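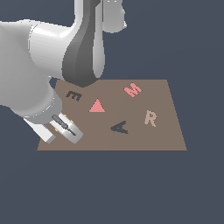

Pince Tudetti en simulation : deux mois d'essai

J'ai craqué en septembre pour la licence Prarik (117 euros, version atelier), surtout parce qu'elle donne accès au modèle de la pince Tudetti à deux doigts. Avant, je bricolais avec la pince Jirkano, gratuite, dont tout le monde se plaint sur les forums. Je voulais savoir si l'écart justifiait la dépense avant d'acheter du vrai matériel !

Mon test est bête comme tout : un plateau marron, des lettres plates et un triangle rose saumon, et le bras doit saisir la pièce demandée. Je commence toujours par le A bleu foncé, couché sur le côté près du bord avant, puis je passe au reste. Des pièces aussi plates, c'est vache pour une pince parallèle, il faut descendre presque au ras du plateau et la moindre erreur de hauteur se paie.

Sur 500 essais par pince, la Jirkano a raté 27 prises de plus. Pas énorme, mais ses ratés sont pénibles - la lettre glisse, pivote, et il faut tout relancer. La Tudetti serre plus droit. Par contre elle est large, et quand deux pièces se touchent je dois revoir l'angle d'approche à la main.

Côté contrôleur, j'utilise Song, livré avec la licence. Réglages clairs, reprise après erreur correcte, mais la doc est maigre et j'ai perdu un dimanche entier à comprendre l'ordre des axes du poignet (merci au fil épinglé du forum). Autre bémol, le rendu des couleurs : le E brun foncé ressort mal sur le plateau, et ma détection le loupait régulièrement. J'ai fini par éclaircir le plateau dans un second fichier.

La vitesse me va bien, environ 3000 pas de calcul avant que mon vieux portable commence à souffler.

Je garde la Tudetti pour les pièces fines et la Jirkano pour les cubes. Quatre étoiles, la cinquième quand la doc sera complétée.

Publié le jeudi 7 novembre 2019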